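Ticket 219 - Rinon tower, drive not showing
Opened by: Fadime Tatlı
Queue: Wongsuwan bench
Status: open, waiting on parts

Reported
Customer says machine boots to BIOS then sits there. Second drive drops out, comes back, drops out again. Worse since the move to the Rostari office in October. No beeps. No error code written down, of course.

Sunday, first look
Side off. Silver cover on the CPU socket, so no boot test from me until we get a processor back from Pruta. Did cabling and drive mounting in the meantime.
Light blue SATA lead in the white port, down by the power headers. Reseated both ends, clicks ok. Blue latch over the drive feels slack, drive moves if you push it.
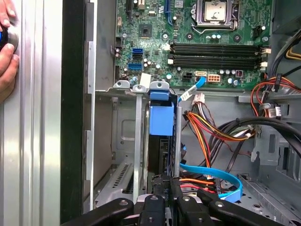 Drive latch
Took the blue plastic piece out for a proper look. One lug worn on the inside face. Goes back in but doesnt hold, 3 tries, same each time. Cleaned it with a dry cloth, no change.
Chassis otherwise straight. Vent grid clear, no dents round it.
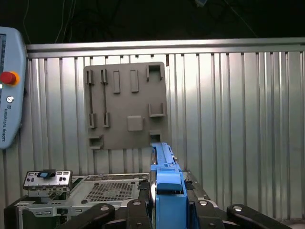
Looked for a spare in the drawer, only the short type, wont fit. Asked Pruta for 2 so we have one on the shelf. They said 48 hours, lets see.

Still to do
- swap latch when it lands
- try another SATA lead, cheap enough
- check power plug on the drive, felt a bit loose to me
- refit CPU, boot, leave it on overnigth and see if drive stays

Note for whoever picks this up: screws are in the tub with the ticket number on, please dont mix them with the Rostari ones again. FT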